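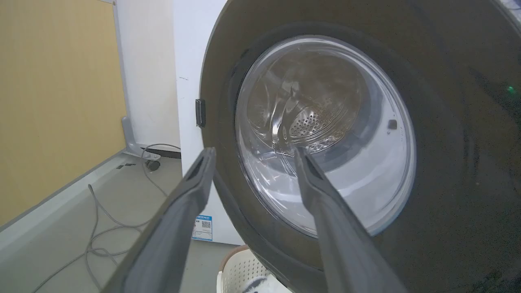
The view from the robot's own wrist at the Vetness open day: two fingers, a washing machine door and a laundry basket below.

What I learned from watching a machine do the washing

Every November the Vetness laboratory in Skostden opens its doors to people from the town. I have lived in Skostden for many years and had never gone. This year I went, mainly because the leaflet promised a robot which can do laundry, and I have strong opinions about laundry. I worked for a long time in the linen room of a hotel, and I think I know more about wet towels than most engineers.

I want to write down what I saw and what I think about it, because the discussion in our local paper afterwards was, in my opinion, going in the wrong direction. One half of the letters said that the robot is a danger for jobs. The other half said that it is a toy and a waste of money. I believe both sides were looking at the wrong thing.

The demonstration was given by a small company called Bamari, which has its workshop in the same building. They set up a washing machine of the ordinary front-loading kind, and in front of it an arm with two dark grey fingers. There was also a screen on which we could follow what the camera at the wrist was seeing. I found this screen much more interesting than the arm. From the chairs, one sees a machine approaching another machine. On the screen, one sees a big round door with a dark ring, very close, and the light lying in white stripes over the glass. The drum behind it is dim. I had to think of how it is to look for a sock with my head nearly inside the machine.

The task sounded simple. Open the door, take the cloth from the basket, put it in, close the door. The presenter told us that the team had practised these movements 1,000 times before the open day. When she said this, the man next to me laughed loudly, and I understand why he laughed. A child learns to open a washing machine in one afternoon, and then it is difficult to make the child stop.

But I did not laugh, and I will try to explain why. In my first week in the linen room I was shown how to pull a wet sheet out of the drum without hurting my back. I was shown once. After that I did it wrongly for perhaps half a year, until my back taught me. If someone had counted my sheets, it would have been far more than 1,000 before I did it well. We forget our own practice very quickly. We call a thing easy when we are no longer able to remember learning it.

The door was the hardest part, as they told us. Glass is a problem for a camera, because it shows what is behind it and also what is in front of it, and the reflections move when the robot moves. I could see on the screen what they meant. In the lower right part the glass was so pale that it looked like milk. I would not be able to say from such a picture how far away it is. A person simply puts out a hand and feels. The fingers of this robot feel very little, we were told, so it must trust its eyes in exactly the place where eyes are not good.

The first attempt at the door went well. At the second, the fingers slipped from the edge and the arm went back to its starting place to begin again. There was a kind of sigh in the room. The third attempt was good again. For the complete task, one piece of cloth from the basket into the drum and the door closed, the clock on the wall showed 58 seconds. The same work takes me less time than saying it.

Afterwards there were questions, and here begins my real complaint. Somebody asked how many homes would have such a robot soon. Somebody asked what it would cost. Somebody asked if it could iron, and the answer was no, and people were disappointed. In 46 minutes of questions I did not hear one question about who had chosen the task.

This is for me the important point. Why laundry? Bamari's answer, when I asked it myself later at the coffee table, was that laundry is what people say they want when they are asked. I believe that. I also hate laundry. But I would like to know which people were asked, and what part of it they hate. In all my years of this work, I never met anybody who hated putting the cloth in the drum. It is the nicest moment, because one is rid of it. What people hate is carrying the basket up the stairs, and hanging up the heavy things when the shoulders hurt, and folding, and most of all remembering. Remembering that there is a wash in the machine since the morning, and nobody else in the house remembers. A robot which stands in front of the door and opens it does not take this from me.

I said this to the young engineer and he was quite honest. He told me that the door and the basket are chosen partly because one can measure them well. The door is open or it is closed. The cloth is in or it is out. With remembering, he said, you cannot make such a clear test. I respected this answer, and I have thought about it often since. It means that the machine grows in the direction where the measuring is easy. The letter writers in the paper did not discuss this, and I wish that they would, because it is true for many other things than robots. It was true in the hotel also. They counted how many towels we folded in an hour, so we became very fast at towels. They did not count if a new girl had been shown how to lift. You can imagine how the new girls lifted.

I must also say something about the danger for jobs. In the hotel we were 19 in the linen room when I started. When I left we were far fewer, and there was not one robot in the building. The work had gone to a company called Dantas, which collected everything in a lorry at five in the morning and brought it back folded. A decision in an office did that, and a contract, and a lorry. So when I read that the people of Skostden should be afraid of two grey fingers which slip from a door, I find it a bit comfortable for the offices. I am not saying that there will be no effect. Machines of this kind will become better, I have no doubt. But if we want to protect somebody, we should look at the contracts already now.

On the other side, I do not agree with the people who call it a toy. My neighbour has had trouble with her hands for years, and a washing machine door with a stiff latch is for her a real obstacle. She has a wooden spoon which she uses to press against it. For a person like her, a slow machine that opens a door would be worth something, even if it needs three attempts. She did not come to the open day. The room was up a flight of stairs and the lift was out of order, and I thought about this on my way down.

If Vetness will listen to an old linen woman, I have a few wishes for next November. Put the demonstration on the ground floor. Invite people whose hands do not work well, and let them sit in the first row, and let them say what the next task should be. Use a full basket with heavy, twisted things in it, a duvet cover for example, with all the small socks hiding in its corners. Show us the failures too, and do not hurry to the next attempt when they come. I learned most from the moment when the fingers slipped, and it was over so quickly that I could not see on the screen what had gone wrong.

And leave the screen where it was. I would even make it bigger. I think that many people in that room would have been less afraid, and also less mocking, if they had watched more of the screen and less of the arm. It is a modest view. A door, some reflections, a green light very small at the side, and a bit of striped or spotted cloth at the bottom waiting in its basket.

I went home and my own wash was still in the machine since the morning.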